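Folding and Putting Away Cleaning Cloths at a Front Counter

If you keep a counter near an entrance or a stairway, you already know how quickly the cloths pile up on it. One for the top, one for the handrail, one somebody brought from upstairs and forgot, and by November you can't find the counter at all! I've kept the one at Cullbridge in order for a good while now, and this is the little routine I've settled into. It takes 4 minutes once you have the hang of it, and it's rather soothing with a cup of coffee nearby.

Step 1: Gather and sort

Bring every cloth to one spot and split them by color before you fold anything. I use the pale ones for the counter and cabinet doors and the dark ones for the stairs and railings, where the dust is grayer and the wood polish leaves marks. You can pick any system you like, as long as everyone who passes through can remember it.

Give each cloth a good shake, away from the stairs if you can. Feel for damp corners too, and hang up anything that isn't fully dry.

A yellow cloth draped along the front edge is easy to grab and smooth out, while a dark blue-gray one left in a crumple needs opening up completely before you start. Do the crumpled ones first, while you still have patience. 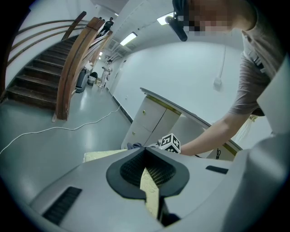
Step 2: Fold in thirds

Lay the cloth flat and run your palm from the middle out to each side. Bring the left third over, then the right third on top of it, and fold the strip in half twice. You should end up with a neat little packet that stands up by itself (thin cloths may flop a bit, and that's fine).

Step 3: Put them away

Stand the packets in a shallow box in the cabinet, folded edge up, pale on one side and dark on the other. Ours is an old Skarance box and holds up to 235 of the thin ones, far more than we'll ever own. Wipe down the bare counter last, then drop that final cloth in the wash.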